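Taming the Shared Support Inbox: Tips From My Kitchen-Table Help Desk
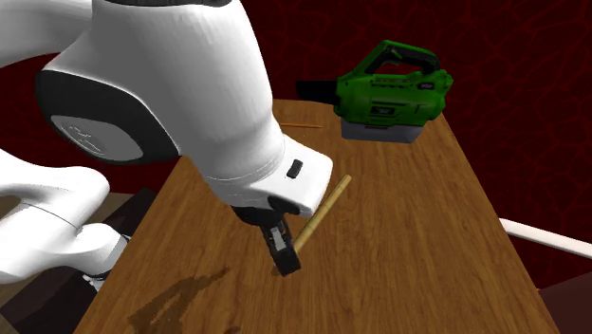 How often should you clear out old tickets?
Once a month is plenty for a tiny team. I do mine on the first morning of the month with a big mug of coffee, and anything the customer hasn't answered in two weeks gets a polite closing note.

I run support for Dunerine, a little sewing pattern shop, and most of it happens at home between breakfast and the school run. When I took over in January there were 3043 messages in one mailbox (yes, really!) and no labels at all. So, a few things that have worked for me:

Start with the duplicates. People write in, wait an hour and write again. I sorted by sender, merged as I went, and 784 were gone before lunch.

Keep your tags short. I had a lovely long list once and never used half of it. Now I have 6, and "refund" and "lost download" do most of the work.

Write your saved replies out loud. I mean it, read them to the dog! If a line sounds stiff, change it. Mine all start with the person's first name and end with mine.

Turn off the ding. I check at nine, at one and again about four, and our auto-reply tells folks so.

Jaanus Mockus, who packs our orders, got me to put order numbers in the subject line. He can find a parcel in seconds now, and I've stopped texting him during dinner.

We tried Homlow first and then moved to Plultley, mostly for the merge button. Export your old mail before you switch, and open the export to check it. I skipped that part and spent a whole evening hunting for one customer's address.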